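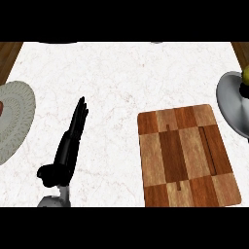
How Rocks Turn Into Other Rocks

Home Animals Earth Space Body Weather Ask Us

Filed under: Earth > Rocks and Minerals > Ages 8 to 11

Rocks look as if they never change. A boulder in a park will look the same when you are grown up as it does today. But rocks do change. They break, melt, get squeezed, and get stuck together again. Most of this happens too slowly for a person to see, and a lot of it happens deep underground.

Scientists call all of these changes the rock cycle. A cycle is something that goes around and around, like the seasons. The rock cycle doesn't always go in the same order, though. A rock can take shortcuts, and it can stay the same for a very long time before anything happens to it.

The three families of rock

Geologists are scientists who study the Earth. They sort rocks into three big families by how the rocks were made.

Igneous rock (say "IG-nee-us") starts out as hot melted rock. When the melted rock cools, it turns solid. Granite and basalt are igneous rocks.

Sedimentary rock (say "sed-uh-MEN-tuh-ree") is made from bits and pieces, such as sand, mud, or shells. Some kinds are made from minerals left behind by water. Sandstone and limestone are sedimentary rocks.

Metamorphic rock (say "met-uh-MOR-fik") used to be a different rock. Heat, squeezing, or both changed it without melting it all the way. Slate and marble are metamorphic rocks.

Rocks that start out melted

It is very hot deep inside the Earth. In some places the rock gets hot enough to melt. Melted rock under the ground is called magma. If it comes out at the surface, it is called lava.

Magma that stays underground cools slowly. It has a thick blanket of rock on top of it to hold in the heat. Slow cooling gives crystals time to grow, so you can see them without a magnifying glass. Look at a piece of granite and you will find specks of different colors. Each speck is a mineral crystal.

Lava cools much faster. The crystals in basalt are usually too small to see. Some lava cools so fast that it makes hardly any crystals, and you get obsidian, a natural glass. Pumice comes from lava full of gas bubbles. It has so many holes in it that many pieces will float in water for a while.

The hill behind the town of Madard is made of basalt. It is 581 feet high, and long ago it was part of a volcano. The volcano stopped erupting millions of years before there was a town. Rain and ice have worn the sides down, and sheep graze on the top.

Rocks made from bits and pieces

Wind, rain, ice, and plant roots all break rock apart. This is called weathering. Water gets into a crack and freezes. Ice takes up more room than water, so the crack gets wider. After many winters, a piece falls off.

Then the pieces get moved. Rivers carry sand and mud downhill. Pebbles bang into each other and lose their sharp corners. This is why pebbles from a river are often smooth, while rocks at the bottom of a cliff are often jagged. Moving the pieces is called erosion.

When the river slows down, it drops what it was carrying. The heavy pieces drop first and the tiny ones go farther. The loose material is called sediment. Over thousands and millions of years, new layers pile on top of old layers. The weight presses the bottom layers together. Water moving between the grains leaves minerals behind, and those minerals act like glue.

Sedimentary rock is the best place to look for fossils. A shell or a bone can get buried in mud before it falls apart. Most fossils would be ruined if the rock around them melted.

Limestone is a little different from sandstone. Much of it is made from the shells and skeletons of sea creatures, many of them too small to see. If there is limestone under your town, there may once have been a sea there. The cliff at Greltthorpe is limestone and it is 23 miles from the ocean. Children on school visits find curved pieces of shell in it every April, when the path opens again.

Rocks that get baked and squeezed

Now think about a layer of limestone with a lot of other rock on top of it. The ground there slowly sinks, or two parts of the Earth's crust push into each other, and the limestone ends up deep down. It gets hot and it gets squeezed. It doesn't melt. The crystals in it grow into new shapes and lock together tightly. The limestone has turned into marble.

Pure marble is white. Most marble isn't pure. Clay, iron, and other materials were mixed into the old limestone, and they can show up as streaks and patches of gray, pink, green, or black. The streaks are often called veins. They don't carry anything the way the veins in your body do. In a white slab with thin pink or gray veins, the lines can wander in all directions and no two slabs match.
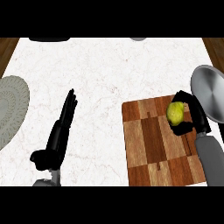
One reader wrote to ask whether marble still has fossils in it, as limestone does, and said that the shells ought to be in there somewhere. Usually they are gone. When the crystals grow again, they wipe out the shapes of the shells. If the rock was only heated a little, you can sometimes still find a faint outline.

Other rocks change too. Shale is a soft rock made from mud. With heat and squeezing it becomes slate, and slate splits into flat sheets that people have used for roofs and chalkboards. Sandstone becomes quartzite, which is very hard. Granite can become gneiss (say "nice"), a rock with light and dark stripes.

How people get rock out of the ground

A place where people dig or cut rock is called a quarry. The old quarry at Abernathy is 106 feet deep. Workers there used to drill a row of holes and hammer metal wedges into them until a block split away. Modern quarries often cut stone with a long wire that has tiny diamonds on it. Diamond is harder than any other natural mineral, so it can cut through marble and granite.

The blocks go to a workshop to be sawed into slabs. The slabs are rubbed with finer and finer grit until they are smooth. Rough stone looks dull. Polished stone is shiny and its colors look stronger.

Marble is used for floors, statues, counters, and tables. It is softer than granite, so it is easier to carve, but it also scratches more easily. Lemon juice and vinegar can leave dull marks on it. They are acids, and acids dissolve the mineral in marble, which is called calcite.

Try it: the vinegar test

You will need a grown-up, some vinegar, a spoon, and a few small rocks from outside. Don't use rocks from a park where collecting isn't allowed, and don't try this on anything in your home that is made of stone.

1. Wash the rocks and let them dry.
2. Put them on an old plate.
3. Drip a little vinegar on each one.
4. Look closely and listen.

If you see small bubbles, the rock probably has calcite in it. It might be limestone. The bubbles are a gas called carbon dioxide. If nothing happens, scratch the rock with a nail and try again on the powder. Ask the grown-up to do the scratching. Rinse everything when you have finished.

How long does it take?

It depends on the rock. Lava can turn hard on the outside in minutes. A big pool of magma underground can take many thousands of years to cool. Turning limestone into marble can take millions of years, and so can bringing it back up to where people can reach it.

Geologists work out how old some rocks are by measuring tiny amounts of certain elements inside them. The slate at Rarar is around 499 million years old. There were no dinosaurs then, and there were no trees either. Most of the animals that we know about from that time lived in the sea.

Words to know

Crust: the hard outside layer of the Earth.
Crystal: a solid whose tiny parts are arranged in a regular pattern.
Erosion: the moving of soil and pieces of rock by wind, water, or ice.
Magma: melted rock under the ground.
Mineral: a natural solid that rocks are made of. Quartz and calcite are minerals.
Sediment: loose sand, mud, shells, or pebbles that settle in layers.
Weathering: the breaking up of rock where it sits.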